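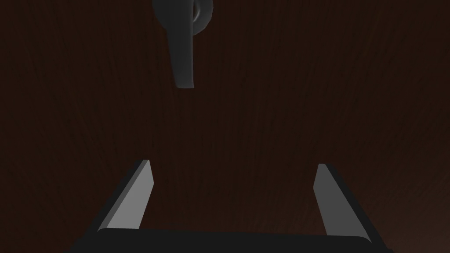

3. Storage and Retention of Clothing in Furnished Rentals

3.1 Sample and setting

The household part of the study was carried out in two towns, Fetora and Brernent. Both have a large stock of furnished rental units, and in both the landlord commonly supplies the bedroom storage. Seventeen households took part. All of them rented from the same management firm, Melnychuk, which furnishes its units to a single written standard. The choice of one landlord limits how far the results can be carried over to other tenants, but it removes a source of variation that made earlier wardrobe studies hard to compare. In those studies the volume of storage differed from home to home, and the effect of volume could not be separated from the effect of income or household size.

A household was eligible if at least one adult had lived in the unit through a full change of seasons. Units with a built-in closet in the main bedroom were left out. Households that had brought their own large storage furniture were also left out, although small items such as under-bed boxes were allowed and recorded. Where a household had more than one adult, each adult was asked to list only their own clothing, and shared items (mostly rain gear and work gloves) were assigned to the person who had bought them.

3.2 Inventory procedure

Each participant completed a full inventory at the start of the study. A garment was defined as any item of clothing worn on the body, excluding socks, underwear, jewelry and shoes. Two-piece items sold together were entered as one garment if the participant said they were never worn apart. The opening inventories gave a total of 2,113 garments.

For every garment the participant recorded the type, the main fiber as printed on the care label, the way it was acquired, the last time it was worn as far as they could recall, and where it was kept. Storage location was coded as hanging, folded behind doors, folded in a drawer, boxed, or out. The last code covered clothing left on chairs, hooks, bed ends and drying racks. A garment in the wash was given the location to which the participant said it would return.

Entries were made in Zendero, a form tool that runs on a phone and holds entries until a connection is available. The first entries were accepted on 29 June 2021, and the diary period ran for 10 weeks from each household's own start. During that period participants recorded each garment worn outside the home, each garment acquired, and each garment that left the household by any route. Garments worn only indoors were not recorded. A pilot run in April had shown that participants disagreed widely on what counted as wearing something at home, and a rule strict enough to settle the matter was judged too much work to follow every day.

3.3 Storage conditions

The landlord standard calls for one freestanding wardrobe per bedroom, with a hanging rail and a shelf. Interior fittings beyond these are left to the tenant. Because the depth and rail length were the same across units, storage volume was treated as fixed, and crowding was expressed as garments hung per unit of rail length.

Doors were treated as a separate variable. Previous work on open rails and closed cabinets suggests that clothing in view is worn more evenly than clothing behind a door, but the reported difference is small and may reflect the kind of person who chooses an open rail. In the present sample the tenants had not chosen the furniture. What varied was how often the doors were left open, and participants reported this once a week on a four-step scale from "always shut" to "always open." Hardware was noted as well. Lever handles of the hanging kind (Figure 1) and short levers placed side by side at the seam of a two-door front (Figure 2) were both coded as levers and kept apart from knobs and recessed pulls.
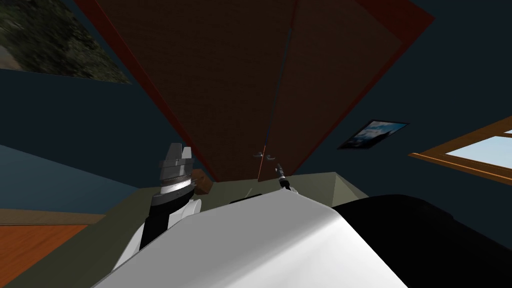
The weekly door reports were stable within households. Most participants gave the same answer in every week of the diary, and where the answer changed it moved by one step. We therefore used a single value for each participant, the most frequent one, in all models below. Ties were broken toward the more open setting.

No attempt was made to measure humidity or light inside the storage. Both are known to affect the condition of stored textiles over years, but the diary period was too short for such effects to influence a decision to keep or discard a garment. Participants who mentioned a musty smell had the remark entered as a free-text note. These notes are used only in Section 3.6.

3.4 Coding of reasons for discard

When a garment left the household, the participant was asked for a reason in their own words. Replies ranged from a single word to a short paragraph. Yareli Cisneros and Usa Thammasiri coded the replies independently, using a list drawn up from the pilot. The list covered wear and damage, change in fit, change in taste, duplication, lack of space, and change in circumstances such as a new job. A reply could carry more than one code. Disagreements were settled by discussion, and the list was not changed once coding had begun.

The boundary between duplication and lack of space gave the most trouble. A typical reply stated that the participant had several similar shirts and "no room for all of them." Such replies were given both codes. Replies that mentioned similar garments without any reference to room received the duplication code alone, even where the inventory showed that the rail was crowded. The coders worked without access to the inventories for this reason.

Route of departure was coded separately from reason. The routes were resale, donation, gift, return to seller, textile collection and household trash. Garments moved to storage outside the unit -- a parent's attic in most instances -- were not treated as discarded, but they were flagged, and the analysis was repeated with these garments counted as departures. The pattern of results was the same under both definitions.

3.5 Wear, location and crowding

Location at the opening inventory was the strongest single predictor of whether a garment was worn during the diary period. Garments coded as out were the most likely to be worn, which is to be expected, since a garment is often out on account of having just been worn. Leaving this group aside, hanging garments were worn more than folded ones, and garments in drawers were worn more than those folded on the wardrobe shelf. Boxed garments were seldom worn. Many of them were winter clothing and the diary covered a warm season, so the boxed group was dropped from the models of wear.

Crowding had a weaker effect than expected. Participants with more garments per unit of rail wore a smaller share of what they owned, but this follows in part from ownership itself. A person can wear only so many garments in a given period, and the share must fall as the total rises. Once total ownership was included as a term, the remaining effect of crowding on wear was close to zero for tops and slightly negative for dresses and jackets. Bulky items may be harder to see and remove on a full rail. The number of jackets in the sample was too small to test this by fiber or thickness.

Door position was associated with evenness of wear in the direction reported by others. Participants who usually left the doors open spread their wear over more garments than those who kept them shut. The association weakened when household size was added. Single adults left doors open more often, and single adults also differed from couples in laundry frequency, which itself bears on how soon the same garment can be worn again. We do not regard the door result as firm. Handle type showed no relation to any outcome and was removed from the final models.

3.6 Space as a stated reason

Lack of space was named less often than change in fit or wear and damage. It was rarely given alone. Where it did appear, it was usually attached to a recent acquisition, and the discard tended to follow the acquisition closely. This fits the account in which a fixed storage volume acts as a prompt to review clothing when something new arrives, while having little influence at other times.

The free-text notes support this reading to a limited extent. Several participants described sorting through one part of the wardrobe in order to fit in a coat or a suit and then stopping once the item had been placed. The parts of the wardrobe that were not disturbed were left as they were. Folded garments on the shelf were mentioned mainly as things the participant intended to look through later. Remarks about a musty smell came from two participants, both of whom had boxed clothing under the bed, and neither led to a recorded discard.

The alternative account, in which crowding produces a steady pressure to discard, would predict departures spread through the diary period in proportion to the opening level of crowding. No such relation was found. Departures were grouped in time and the groups did not line up across households, so a common outside cause such as a local collection drive is unlikely. Moves are a separate matter. None of the participating households moved during the study, and the large discards that commonly go with a move are therefore absent from the data. The follow-up survey described in Section 4 was designed with this gap in mind and includes tenants who had given notice.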